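Kitchen collection rules – changes from Friday

Quick one before the weekend. Debora Fontana has signed off version 2 of the Irnham handling sheet, and it goes live at Hullville on Friday. Old copies in the bin please. 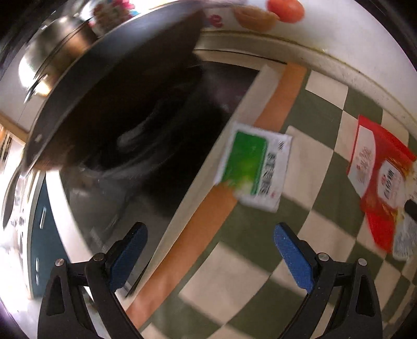
Start pose is the big change. Fingers open, nothing between them, before you log a run – Sanna threw out 100 of 653 clips last month for starting mid-grasp. Also new: packets stay off the glass. On the checkered covering is fine, like the red one, or half across the edge strip like the white and green one. Pans can stay on the cooktop.

Questions to Cinzia Parisi, not teh group inbox.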